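The Number on the Second Line

1. Friday

Chinyere Bako had the quote open in one window and the budget in the other, and the two did not agree.

The quote was from Skultix. It asked 2,967 for each hand-held gripper, with the blue pads and a spare set of brackets. The budget said 1,892, a figure Folke Backlund had typed in April after a phone call he no longer remembered very well.

"Who told you 1,892?" she said.

"The man at Skultix. Or it was the price without the pads."

"They don't work without the pads."

"No," Folke said.

Kiravus wanted to sell a machine that folded laundry in people's homes. Before that it needed people to fold a great deal of laundry with grippers in their hands, so the machine would have something to learn from. The plan called for seven grippers. At the Skultix price they could pay for four, and there would be a little left over for shipping to Trevport.

Misaki Sekiguchi came in with her coat still on and read the screen over Chinyere's shoulder.

"Four is fine if they last," she said. "Do they last?"

That was the trouble. They had one on loan, and it was with Antigoni Gavalas, who had folded clothes on her own bed with it every weekday for a month. She was the only person at Kiravus who knew what it was like to use one. Chinyere put on her shoes and took the bus.

Antigoni's bedroom was warm and the window ledge was crowded. She was already working when Chinyere sat down in the chair by the door. She had started on the knits, which she said were the worst. A dark red one lay on the bright red blanket, and she brought the blue pads in on it slowly.

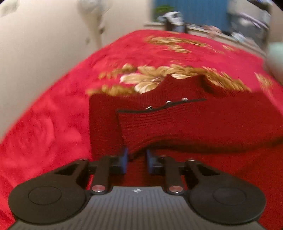 2. What Antigoni said

"Towels are nothing," Antigoni said. "You could do towels with a pair of salad tongs. Buttons are where you lose time."

Chinyere wrote down buttons.

"And my wrist. After an hour I have to stop. Put that in your budget."

"How would I put that in?"

"Sixty minutes on, then somebody else takes over. So you don't need seven. You need four, and two people for each one."

Chinyere looked at the page. People were on a different line, and that line belonged to Idun Nordin, who had not been asked for anything yet this year.

"What about the pads?"

"I changed them once. Buy extra pads. The rest of it I've dropped on the floor and it still closes."

She set the gripper on the blanket and flexed her fingers. Then she asked whether Chinyere wanted coffee, and Chinyere said she did.

On the bus back she wrote to Idun. She asked for four more pairs of hands, afternoons only, and left the second line of the budget blank until she heard. Idun answered before the Gidey Street stop. It said, "How many afternoons?"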